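Furniture & Finishes > Painted Furniture > Matte white for a dining table, am I going to regret it?

constanza_painemal
Posted Wed 9 September

Hi all! Long-time reader, and I have finally bought the table. It's a solid old farmhouse thing, 53 inches across the short way (yes, really, we had to take the door off), from an estate sale outside Tirnville. The base is in great shape. The top has had at least three lives already, and somebody in one of them was very fond of orange varnish.

I want to paint the whole thing white. Dead flat, no sheen, the kind of white that makes a bowl of lemons look like a painting. I've wanted a table like that since I was in my twenties and I have never had the room for one until now!

My sister says I'm out of my mind and that flat paint on a dining table will be wrecked by Thanksgiving. The guy at Belkadi says their Sostorel cabinet paint in matte holds up fine if I let it cure. So I need opinions. Matte, satin, or strip it and oil it like a sensible person?

The look I'm after:
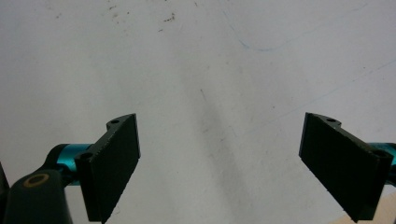

Matte white. Love it.

Also, if you've used Sostorel on a horizontal surface, please tell me how many coats. The can says two and I don't believe the can.

rtawfik
Replied

Congratulations on the table! Do it. I painted ours matte in March and I still walk past it and grin. Three coats on top, two on the legs. Sostorel is lovely to brush, it lays down almost flat by itself, but it stays soft a long time. We ate off placemats for weeks and even then I left a fingernail dent near one end.

The orange varnish worries me more than the paint. If any of it is still in the grain it'll bleed through and your white will turn the color of a peach. Shellac primer first. Two coats if you can stand the smell.

Rachid

oakandash
Replied

Respectfully, no. A top with that much age on it should be stripped and oiled. I've been doing tables for a long while and every painted top I've seen comes back to somebody's garage to be stripped again. Paint the base any color you like. Oil can be fixed on a Sunday afternoon with a rag, and paint can't.

rtawfik
Replied

Paint can be fixed on a Sunday afternoon too, you just need the rest of the can! I touch mine up with a foam roller. With matte you can't see where the patch starts, and good luck doing that with satin.

oakandash
Replied

You can't see it in March. Wait until the first coat has yellowed and the patch hasn't.

rtawfik
Replied

It's a waterborne paint. Mine hasn't yellowed.

constanza_painemal
Replied

You two are wonderful, please keep going, I'm taking notes.

oakandash, I hear you, and if the top were walnut I'd be at the store buying oil right now. It's some kind of softwood with a big dark filler patch where I think a vise used to be. It's not a top anybody is going to weep over.

New question while I have you. I'd like one color under the white, on the drawer fronts and maybe the insides of the chairs' back rails. I keep coming back to a proper medium blue, nothing grayed down, next to an off-white. I tried navy on a scrap and it looked like a uniform. Softer blues looked like a nursery. A good strong blue with pale stuff beside it makes me so happy:
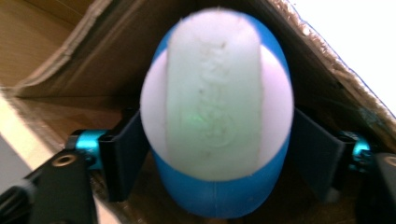 marigold_m
Replied

Ooh, yes to the strong blue. My only warning is that a saturated blue will make a cool white look a bit lavender and a warm white look a bit yellow, so paint your sample boards together and carry them around the house at breakfast and again at night. I did a hutch in a blue like that and changed the white twice before I was happy. Gray primer under the blue, too. It covers so much better!

rtawfik
Replied

Seconding gray primer. And put the blue on the inside of the drawers as well. You'll be the only one who knows and it's the best part.

whitney_k
Replied

Can someone write up the actual order of operations? I have a coffee table in the garage waiting for the same treatment and I've got four tabs open that all disagree.

rtawfik
Replied

Sure, here's what I did. Others will have their own way.

1. Clean, then sand. Degreaser and a rinse, let it dry overnight. I went over everything with 120, then 200. Don't get fancy, you want it dull and even. Vacuum, then a damp cloth.

2. Prime and wait. Shellac primer on anything that might bleed, knots especially. Then leave it a day and look at it by a window. Brown spots on white show up like crazy, and it's much nicer to find them before the color coats than after. Circle them lightly in pencil and spot prime. Same goes later on when you're living with it: little brown marks are what you'll notice first on flat white, well before any scratch.
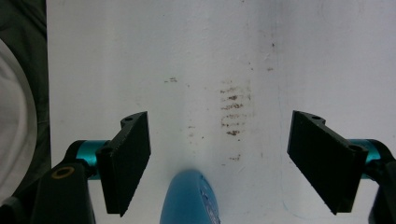
3. Paint. Thin coats, good brush, and stop fiddling with it. I scuffed lightly between coats. 12 hours between them was enough in my shop, but mine is warm.

4. Topcoat, if you want one. I used Katach water-based in dead flat, two coats on the top only. It takes away a tiny bit of that chalky look and gives you back a lot of wipeability. Stir it slowly, don't shake.

5. Cure. Placemats, coasters, no hot dishes, no tablecloth left on.

oakandash
Replied

Step 4 is where I'd argue. Clear flat over matte white goes cloudy in patches if it's even slightly thick, and then you're sanding the whole top. Either trust the paint or use satin.

marigold_m
Replied

I've had the cloudy thing happen with a brush. Never with a pad applicator. Katach is thin enough that a pad works great, just keep a wet edge and go the whole length in one pass.

whitney_k
Replied

Perfect, thank you both. How do you clean it once it's done? I have a toddler and a husband who drinks tea like it's a job.

rtawfik
Replied

Dish soap, warm water, soft cloth, right away. For the ones you missed, a paste of baking soda, very gentle. Skip the melamine sponges, they polish the matte and leave a shiny spot you'll see from across the room.

constanza_painemal
Replied

Decision made! Matte Sostorel, shellac primer under it, Katach with a pad on the top, strong blue on the drawers inside and out. I'm doing the underside first to practice. oakandash, I'm oiling the bread board from the same sale in your honor.

oakandash
Replied

What oil?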